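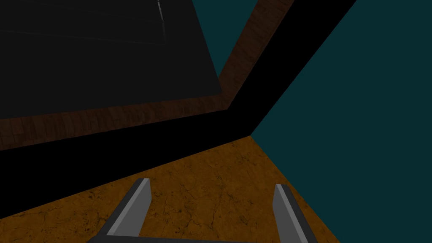 View past the open gripper in the students' simulated house.

Students of the robotics club in Diledton are teaching a robot to move through a house that exists only on the computer. The club has 30 members this year and meets until 9 in the evening.

"We wanted to start with the doors – they are harder than we thought," says Dénes Juhász, who leads the group together with Edit Kiss. The two-armed robot must find its way between rooms without touching the frame.
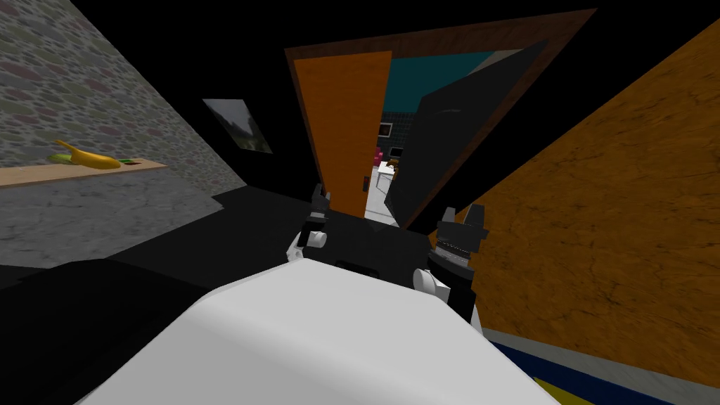
Next meeting
The club will show its work to parents in August. New members are welcome and should write to Edit Kiss.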